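Visit report: Soteo paper mill and finishing plant, July 2025

The Soteo site makes uncoated office and drawing paper from purchased pulp. Tudor Enache, the shift engineer, took our group through the wet end first. Pulp arrives in bales and is slushed in two pulpers, then refined and diluted before it reaches the headbox. The former is an older Fourdrinier type with a rebuilt drainage section. Steam for the dryer cans comes from a gas boiler, which Enache expects to replace in January.

Rolls leave the reel at nearly 4000 kg and go to the slitter on an overhead crane. Basis weight is measured by a scanning gauge, with hand samples cut at every reel change. The hand samples are weighed, torn and checked for curl in a small lab off the finishing hall. 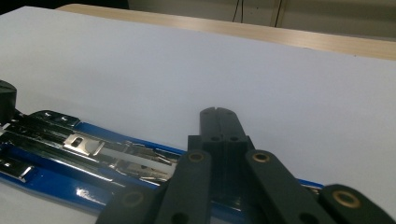
Curl was the main complaint from customers last winter. Iulian Marinescu, who runs the lab, traced it to uneven moisture between the top and wire sides. The fix was a change in steam pressure on the last 4 dryer cans. Samples are now conditioned for 20 hours before testing, and results are logged against the reel number.

Sheeting and wrapping are done on a Nustus line bought secondhand. Noise at the knife drum was high even with ear protection. Waste trim is blown back to the pulpers through a duct in the roof.

Visits are booked through the Seltemell office. Closed shoes are required, and the wet end has steep metal stairs.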